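About Birnari

Birnari empties, sorts and counts cash for people who run machines. Vending, car washes, laundromats, arcade rooms, the two-quarter kind of thing. You bring bags, or we pick up bags, and you get a deposit slip and a report. Based in Trumville, old tile warehouse behind the rail lot. Front door sticks, push hard.

We look after 686 machines on pickup routes and another 886 where the owner drops the bags off. Small accounts welcome. Always were.

What the work is

Coins are easy. Coins have had a machine for a hundred years. Paper is the problem. Bills out of a stacker come flat but bills out of a change box, a tip jar, a donation cup, a kid's pocket, they come in balled up. Somebody has to open every one before the counter will take it. Thumbs, mostly. A full day of that and you can't button your coat.

So that's the part we went after. Not the counting, not the drivers, not the phones. The unfolding.

What's changing on the floor

Two stations went in at the back in May under a project we call Prarano. Robot arms, grippers, a person on the handles. The person moves the handles, the arms learn from how the person does it. Slow. A good sorter still beats it easily and they like to mention this.

People ask if we cut anyone. No. Same crew at the tables. What changed is the day. Sorters used to do bills the whole shift, now it's 2 hours at the sorting table and then you swap, to the handles or to checking reports or out on a route if you drive. Some like the handles a lot. Some tried it, hated it, went back to thumbs, which is fine. Your back hurts in a different place, one of them said. We lowered the stools after that.

Pay for handle time is the sorter rate plus a bit. It started out at plain sorter rate and the crew pointed out that teaching a thing your job is worth more than doing it. They were right and we fixed it, back pay included. Should of done it first.

Also new: a sheet on the wall by the station where anybody can write what went wrong. Gripper tore one. Gripper took two at once. Needs a tray. It gets read. The tray got bought.

What we dont know yet is what the tables look like when the arms get quick. We've told the crew the same. No openings get dropped without a meeting first, and that's in writing, ask at the desk for a copy.

Your money

Customer cash does not go to the training stations. Practice bills are our own float, signed out and signed back in. If your count is off call us the same day, we keep bags until the report is accepted.

Hours, pickups

Drop-off window open mornings. Pickups by route, call for your slot. We also cover La Trumville on the county side now, same price as town. Bags are free, please return them, we keep running out.

Page updated 11/09/2019
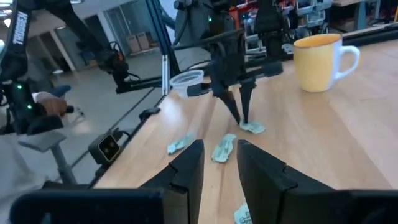 INSIDE BIRNARI / ON THE FLOOR

Crumpled bills on the wood table, one of them under a gripper finger, and a hand on the handle over at the left. Plastic cup on the end of a rod and the yellow mug on the table with them. That kind of bill is the whole reason for the project. Getting one finger down on a corner is where most of the practice time goes, then opening it up without ripping it. New hires get a turn on the handles in their first week if they want one. No experience needed, gamers do ok, so do people who sew.

Comments (4)

laundromat owner: Been dropping off with you for years. Reports come quicker than the last place. Didnt know about the robots

guest: do the arms do coins too or just paper

Birnari office: Just paper. Coin sorter handles coins and is very loud about it.

former sorter: my thumbs are jealous. glad about the swap, wish we had it in my day

Recent

- Holiday pickup schedule
- How to bag mixed coin so it doesn't split
- Torn bills: what the bank takes
- Now hiring: sorters and one route driver
- Prarano questions from the crew, with answers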